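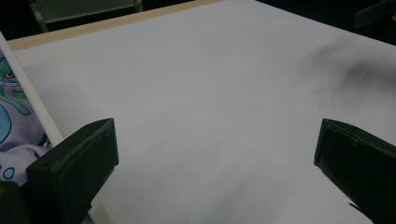 Wednesday, November 21, 2018
Workshop notebook, Iltdale, folding table

Right, the cloth trials. I have been looking forward to this page for weeks, ever since the offcuts bag from Fourie came in and I saw the colours. Dyed cloth is so much nicer to work with than the plain calico we had in July, which went grey by the second morning and showed every crease as the same crease.

Set-up, so the next person can put it back the same way. White board on top of the wooden table, pushed back until only a strip of the wood shows on the far side. The board gives a clean, pale ground and cloth slides on it beautifully, much better than on the bare wood, where loose threads kept catching. Chair tucked in on the far side. Wipe the board with a barely damp cloth and let it dry properly before any fabric goes down (I rushed this on Monday and got a tide mark on a good piece).

Basket goes on the left, cloth in it crumpled, any old how. Please don't fold things into it to be tidy! The whole point is to start from a heap and see how quickly a piece can be lifted out, found by its corners and laid flat. The right-hand side of the board stays clear for spreading out.

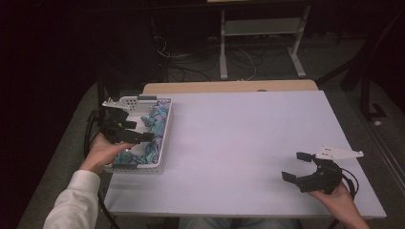 Basket on the left with the blue and teal cloth, right side of the board kept clear.

I love this basket. The low sides mean you can get at the cloth from nearly any angle, and the little openings let you see if there is something left at the bottom. The tall tub we used before was hopeless for that. I found a napkin in it a fortnight after we'd written it off as lost.

Notes on the cloth itself. The mottled pattern is lovely but it hides the edges when the heap is tight. I kept taking hold of the middle of a piece, thinking I had a hem. Best trick so far: lift a bit, let it hang, look for the straight line, then go for the corner. Once one corner is on the board the rest follows quite happily. Pulling sideways out of the basket just drags the lot over the rim.

Weighed the Fourie bag on the kitchen scales: 614 g with everything in, 486 g once I'd taken out the scraps too small to fold. Those have gone in the Eltoma tin for patching. Label on the tin is peeling again.

Light was poor by late afternoon. The board goes a dull grey and pale cloth nearly vanishes on it, though the darker blues hold up well. I'd like to try a lamp from the left, low down, and see if the creases throw enough shadow to be useful.

To do:
Sew a contrasting thread along one hem of two pieces and compare.
Ask Nukurent if they still do the same basket, one size up.
Iron half the cloth and leave half as it is. I have a feeling the unironed half will be easier to pick up, but it wants testing.
Find the other lid for the offcuts box.

Very pleased with how the cloth handles. More tomorrow, starting with the smallest pieces.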